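# When a robot comes to work in the bathroom

Think about a big hotel. In the morning many guests go home, and in the afternoon new guests arrive. Between these two moments, every room must be made ready. Somebody has to change the beds, empty the bins and make the bathroom nice again.

Bart Van der Linden works at the Coppens hotel in Bultham. The hotel has 200 rooms, and 26 people take care of them. Bart has done this work for many years, and he knows very well which part takes the most time. The floor goes quickly. The small things do not!

People put small things everywhere. They put them next to the sink, on the window, and very often on the flat top of the toilet tank. Before you can wipe a surface, you must pick up everything that stands on it, and afterward you must put it back. A candle must stay standing. A necklace must not fall into the water. 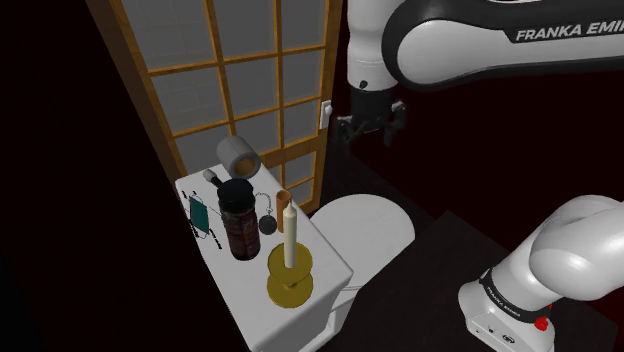 For a person this is easy. Your hand knows how hard to hold a paper cup and how hard to hold a heavy jar, and you don't need to think. A robot has no such feeling when it is new. It has to learn each thing: where it is, which shape it has, from which side to take it.

So the hotel started a project with the name Skamament. The robot in the project is called Merik. Merik is one arm with two fingers, and it goes to school first. Its school is inside a computer. There, the people of the project build a bathroom that is made only of numbers and colors, and Merik can practice in it all day and all night. If a jar falls in the computer, there is no glass on the floor. You press a button and the jar stands again.

This kind of practice is called **simulation**. Pilots use it also, when they learn to fly in a machine that stays on the ground.

## What is hard for two fingers?

Try it yourself. Use only your thumb and one finger, and pick up these things from a table:

- a cup that lies on its side
- a coin
- a chain or a long string

The cup is not so bad. The coin is flat, so your finger wants to go under it and cannot. And the chain is the worst, because it changes its shape each time you touch it. If you lift one end, the other end stays behind or pulls something with it.
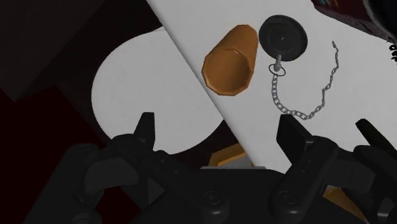
Bart helps the programmers with this. He has never written a computer program, but he can tell them what order is smart. "First the things that can roll," he says. "Then the things that can break. The chain comes last, and you take it in the middle." The programmers wrote 457 little rules in the beginning, and Bart crossed out many of them.

## And the people?

Maybe you ask: will the robot take Bart's job? Some of his colleagues asked it too, and it is a fair question. The hotel has promised that for the first 3 years no one will lose work because of Merik. After that, they will talk again. Not everybody is happy with this answer.

Some things will change for sure. Bart will bend down less, and his back likes this idea - but he will have to learn new things, for example how to stop the arm safely and how to see that it is confused. Two of his colleagues want to learn this also. One other prefers to stay with the beds, and she may.

There is also work that Merik does not know at all. When a guest has lost a ring, it is Bart who looks behind the curtain. When a child has left a toy rabbit in the bed, he brings it to the front desk and writes the room number on a small paper.

**A word to remember:** *automation* means that a machine does a job, or one part of a job, that a person did before.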